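Section 4. Submitting a Written Statement to the Public Record

This section explains how a registered resident of Ciltovell submits a written statement on a pending emergency order, and how that statement is entered in the public record. It applies to orders on business closures, curfews and limits on gatherings. It does not apply to zoning or licensing matters, for which a separate guide is available from the Clerk's office.

Before you begin

You will need your resident number, the number of the order and the text of your statement. Orders are listed in the Vililska register under the date on which they were proposed. If an order has been amended, use the number of the latest version.

Note: Statements on an order that has already expired are accepted as general correspondence only. They are not placed before the council.
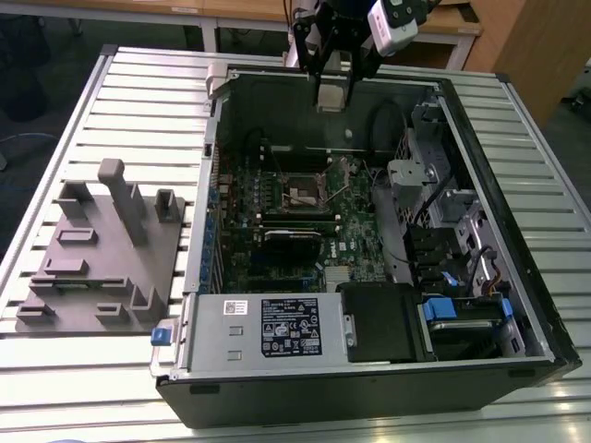
4.1 Preparing the statement

1. Open the Vililska register and select Pending Orders.

2. Select the order on which you wish to comment. Read the full text, including the schedule of affected premises.

3. Select New Statement. Enter your name as it appears on the electoral roll.

4. State your position by choosing Support, Oppose or Amend. If you choose Amend, give the clause number and the wording you propose.

5. Enter your reasons. Paste plain text only. Tables and footnotes are removed when the statement is saved.

6. Declare any business interest in the outcome. Owners and employees of premises named in the schedule must complete this field, even where the effect on them is small.

Caution: The register closes an inactive session after 30 minutes and unsaved text is lost. Longer statements should be written elsewhere and pasted in.

4.2 Submitting the statement

1. Select Review. Check the order number against your own notes - a statement filed under the wrong order cannot be moved once the hearing list has been published.

2. Select Submit. A receipt number is displayed.

3. Record the receipt number. The Clerk's office will ask for it in any later inquiry.
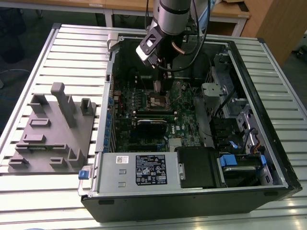

Statements received by the close of business on the day before a hearing are included in the council's papers. Statements received later are held for the next sitting, unless the order is to be decided before then, in which case the chair may admit them. The chair's decision is entered in the minutes.

Residents who prefer paper may use Form 267, available at the front desk and at the Marti branch library. The form must be signed in ink. Statements on behalf of an association use Form 189 and must name the officer who authorized them.

4.3 Withdrawing or correcting a statement

1. Open My Statements and enter the receipt number.

2. Select Correct or Withdraw. Corrections are shown beside the original text, with the date of each change.

3. Select Submit again. The receipt number does not change.

Note: A withdrawn statement is removed from the council's papers but remains in the archive, marked as withdrawn.

4.4 Publication and objections

Statements are published with the author's name and district. Street addresses are withheld. A request to withhold a name must be made in writing to the Records Officer, Liesl Imhof, before the hearing. Objections to the publication of another person's statement are decided by the Deputy Clerk, Trefor Pugh - normally without a hearing - and the decision is sent to both parties by mail.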